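Progress note to Stadolard, household chores strand
2023-09-23

Hello Gönül, and thanks for being patient while I got this together. You asked for the honest version of where we are with the kitchen and tidying tasks, so I've written it the way I'd tell you over a coffee (the proper spreadsheet went to Fung with the invoices).

First the cheerful bit! The cloth work has come on a lot since the spring. Picking up a tea towel from a flat worktop and moving it to one side is now something I'm happy to let run while I answer emails. Folding is another matter. We get a first fold most of the time, and the second one tends to come out as a sort of pasty. I've stopped the folding trials until the new fingertips arrive from Flarden, as the old ones are scuffed and I'd sooner not tune everything to a worn pair and then start over.

Most of my summer went on thin plastic. Bags, bin liners, the wrapping that comes round crockery, all the stuff you and I scrunch up without a thought. It's shiny, it's see-through, and the camera keeps looking straight past it to whatever is underneath. The trick that helps most is going for a bunched-up bit of the bag, with the fingers closing right at the edge of the thing it covers.

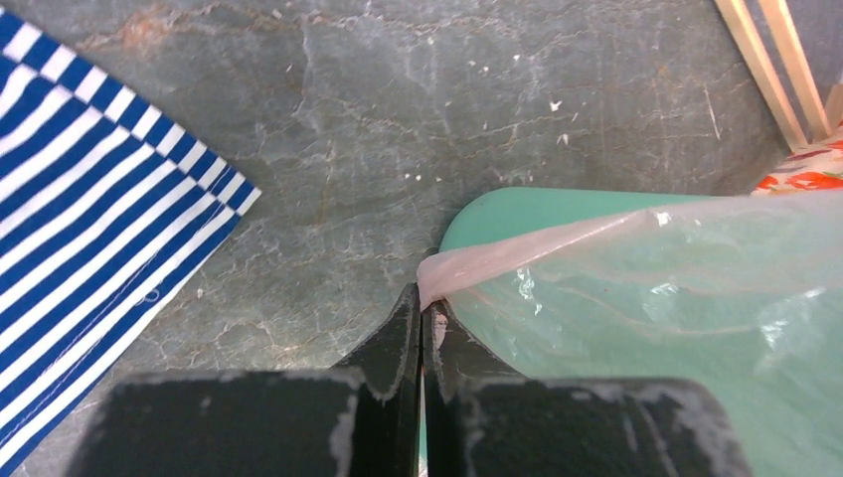
Can a robot clear a kitchen worktop without help yet?

Only a simple one, and slowly. Hard things such as mugs and tubs go well, cloths go fairly well, and bags still need a person nearby to sort out the muddles.

On speed, I set aside 90 minutes for a full clearing session at Cellermont last month and we got through 8 rounds, which I was pleased with, though my mum could have done the lot before the kettle boiled. Two of those rounds needed me to step in, both times over a bag that stuck to the fingers and wouldn't drop. I've tried opening the fingers wider and giving a little shake, and the shake looks promising, but I haven't run it enough to put a number on it.

I also owe you an update on the shop-floor side. Flattening cardboard and facing up shelves haven't moved since my last note. I'd rather finish the bags first, if that's all right with you, and then borrow the Cellermont stockroom for about 3 weeks. They've said they're fine with that as long as we're out of the way before the Christmas deliveries.

Money is on track apart from the fingertips, which cost more than I'd put down, so I've moved a bit over from travel. Could you let me know if that needs a form? I'd like to show you the bag task in person in December, and you're very welcome to bring your own carrier bags.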